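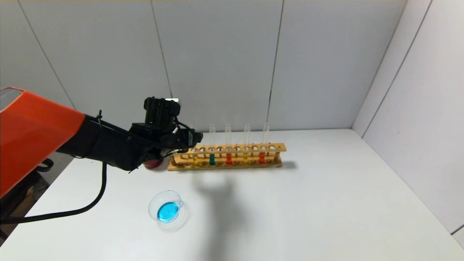 Wooden rack on the bench, gripper arm just in front of it.

Week 5 handout: Blue, and how people got hold of it

Notes for the evening class "Color Before the Paint Tube." Updated 1 November 2024 with the things we ran out of time for.

I promised you a whole session on blue and then talked about mud for forty minutes, so this handout is longer than usual. Read the first half before you come in. The second half is for people who want to try something at home.

Why blue was such a headache

If you want brown, you dig. If you want red or yellow, you also dig, a bit more carefully. Ocher turns up almost everywhere people have lived, and it needs very little done to it. Blue is another matter. There are blue stones, sure, but most of them go gray and sad when you grind them, and most blue flowers give you a color that fades or turns green the minute you look away. That's why the oldest cave paintings we looked at in October have plenty of red, black and yellow and no blue at all.

So for a long time, if you wanted blue, you either made it in a fire, paid a great deal for a rock, or rotted some leaves. Let's take them in that order.

Blue from the fire

The Egyptians were making a blue pigment well over 4000 years ago, and I still think this is one of the most impressive things in the whole course. You take sand, something with copper in it, some lime, and a plant ash or natural salt to help it all melt together. Then you heat it, for hours, somewhere under 1000 degrees Celsius. Too cool and nothing much happens. Too hot and you get a green glass (pretty, but you wanted blue!). What comes out is a hard lump that you grind down and mix with gum or egg.

Somebody asked me last time whether it's a glass or a pigment. It's mostly crystals with a bit of glass in between, so both camps can be happy. It was used on walls, on coffins, on little figures. The Romans picked it up too, and then the recipe slipped out of use. Grind it coarse and it's deep, grind it fine and it goes pale. Please remember that, as it comes back with nearly every mineral blue we'll meet.

Blue from the rock

Ultramarine comes from lapis lazuli, and for most of history the good lapis came from one part of what's now Afghanistan. The name means "beyond the sea," which tells you how it looked to the people in Venice who were buying it.

Now, you can't just crush lapis. I did exactly that with a cheap piece when I was a student and got a jar of gray dust, and I was so annoyed that I kept it. It's still on my shelf. The rock is full of white and gold bits, and they all get ground up with the blue. The method that painters used was to mix the powder into a dough of wax, resin and oil, leave it for some days, and then knead it under weak lye. The blue drifts out into the liquid and the junk mostly stays in the dough. The first kneading gives the best color, the second is weaker, and the last one gives a pale grayish stuff called ultramarine ash, which some painters liked very much for skies and skin.

Loredana Sala showed us her own try at this two years ago, for those of you who were here. Her dough was far too stiff and she had sore wrists for a week, but that first bowl of blue! I've asked her to bring the painted cards back in so the new people can see them.

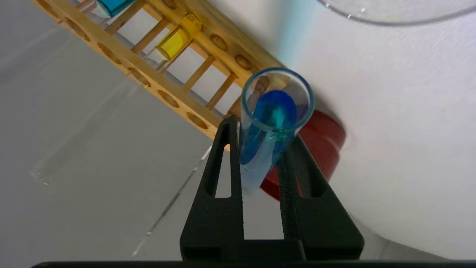 The price had all sorts of side effects. Contracts between painters and patrons sometimes spelled out what grade of blue had to be used and where. You get cheaper blue underneath with a thin layer of the good stuff on top - a very sensible bit of thrift. And you get unfinished pictures where the blue robe is the part that's missing, maybe because the painter was waiting for the money to buy it.

The cheaper blue was usually azurite, a copper mineral that leans a little toward green. It's lovely when it's coarse, but coarse means gritty, so you need several coats and a lot of patience. When you see an old blue that has gone dark and blackish, it's often the varnish or the glue around the azurite that has changed, and the mineral itself is fine underneath.

Blue from the leaves

Woad and indigo are different plants with the same blue in them. Woad grows happily in cool places and has less of it. Indigo likes the heat and has more. The odd thing about both is that the leaf is green, the dye bath is a sort of yellow green, and the cloth comes out of the bath that color too. It only turns blue in the air. You can stand there and watch it go, and I've never once got tired of it.

The trouble is that indigo won't dissolve in water. You have to take the oxygen away from it first, and the old way to do that was to let a vat ferment, with bran or madder or (yes) stale urine. A fermenting vat is a fussy thing. It wants to be warm, it wants feeding, and it smells like a barn. Lamai Nakpan has kept one going through two winters and will happily talk you through it in the break, so do ask her about the lid.

Then the chemists arrive

Prussian blue came along in Berlin at the start of the 1700s, by accident, from a batch of potash that wasn't clean. The maker was after a red. It was cheap and strong, and it spread fast. Cobalt blue followed in the early 1800s, and then a factory-made ultramarine a couple of decades later, after a prize was offered for anyone who could make it at a fair price. Chemically it's the same blue as the rock. Under a microscope the grains are smaller and more even, and that's one way to tell an old picture from a later one.

We'll do the synthetic indigo story separately, as it's really a story about farmers and I don't want to squash it into a paragraph.

Things to try at home

Red cabbage is the easy one. Chop it, pour hot water over it, wait until it cools and strain it. You'll have a purple liquid. Add baking soda a pinch at a time and it heads toward blue, add vinegar and it goes pink. Paint a strip of watercolor paper with the blue one, tape half of it over with foil and leave it in a window. Bring it to class in week 11 and we'll compare. Mine always fades badly, so don't feel you've done it wrong.

If you own any blue paint, turn the tube around and look for the pigment code in the small print. PB29 is ultramarine, PB28 is cobalt, PB27 is Prussian. Write down what you've got, including the ones called something romantic like "midnight" or "ocean." Those are often mixes.

Please don't grind any mineral blues in your kitchen. We'll do that together with masks on.

For next time

Read the chapter on green and skip the boxed part on arsenic, which we'll go through in class. Bring an apron, two jars with lids, and the ocher cards from week 2 if you took them home with you. I'm still missing three sets.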